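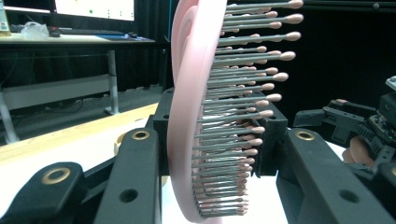 On the Prurkus Live Tapes

This blog has received several inquiries regarding the status of the Prurkus live recordings, and the following is offered as a statement of what is currently known to its author.

Prurkus were a four-piece group whose single album, Herkow, was pressed in an edition of 430 copies by the Grewal label. The album combined drum machine, two bass guitars and a vocalist who declined to face the audience. Reviews were few. One regional paper called it "a long record," and the group reprinted the remark on its posters for the rest of its career.

The live tapes are a separate matter. They consist of 19 cassettes recorded from the mixing desk during the group's last winter of touring, and they passed to me in January with the consent of the surviving members. I have now listened to all of them. Two are blank. One contains a radio program on the care of roses, with the final minutes of a sound check audible at the end of side B - the only known performance of the instrumental usually listed as "Ano."

Readers have asked whether the tapes confirm the story that the group once played the same song for an entire evening. They do. The song is "Warden," it occupies both sides of cassette 11, and the tempo falls noticeably after the first half hour. Applause is heard on three occasions. The singer thanks the promoter by the wrong name.

It is my intention to make transfers of the playable material available to subscribers of the mailing list. No charge will be made. The vocal microphone fails on cassette 6 and no correction will be attempted, as the members have asked for the recordings to be left as they are.
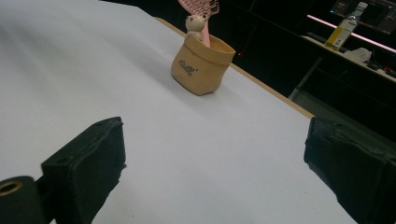
Sadao Kamata writes that the track list given in my previous post is wrong in one respect: the encore on cassette 14 is a cover version, and the group played it at a slower speed than the original because the drum machine could not be set any faster. He also owns copy 212 of the album and reports that its B side plays off center.

The correction is accepted and the list has been amended. Owners of other copies are invited to report the same fault, stating the copy number and which side is affected - the number is handwritten inside the back cover.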